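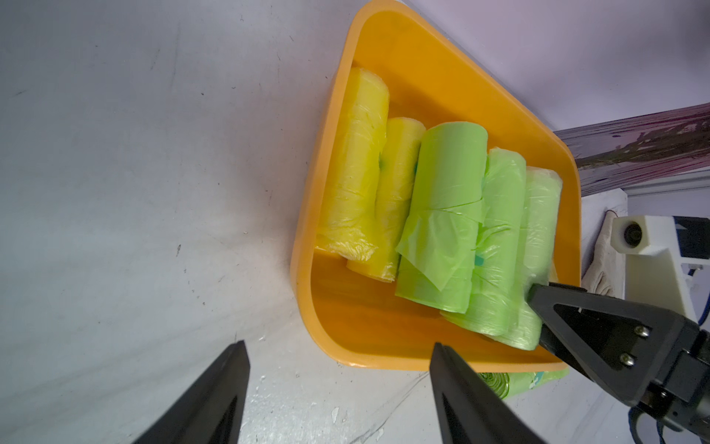
From: Justinas Strazds
To: stores list
Subject: Re: Bin liners, yellow and green
June 2023

Lungile Coetzee wrote:
> Can we settle how the liner rolls are kept? At Warnberg they are in the
> orange bin, both colours together. At Perent they are on a shelf in the
> outer cartons and people open a new roll when there is already one
> started. I would like the same method at both before the next order
> goes in. Also, do we still need two colours?

Yes to two colours. Yellow is the 18 litre liner for the desk bins, green is the 300 mm wide one for the kitchen caddies. They are not interchangeable. The green slips down inside a desk bin as soon as anything heavy goes in.

On storage, I would use the orange bin at both sites. Rolls lengthways, side by side, yellow on the left and green on the right. One layer only. With two layers the started roll ends up underneath and the loose end tears when it is pulled out.

The film wrap stays on until a roll is wanted. A started green roll should have its outer bag wound back round before it goes in the bin – if the flap is left hanging it catches on the next roll and the pair come out together. A rubber band is fine. Tape is not, as it takes a strip out of the bag.

Any roll that will not lie flat in the layer goes back to the cupboard and not on the floor beside the bin.

Reorder when the yellow is down to the last wrapped roll. Negri took 14 working days over the March delivery. Promell quoted 6 but will only supply green by the full carton, so I have left the account where it is.

Perent will need a bin of its own. Lungile, can you measure the shelf depth, front edge to back wall, and send it to the list?

Justinas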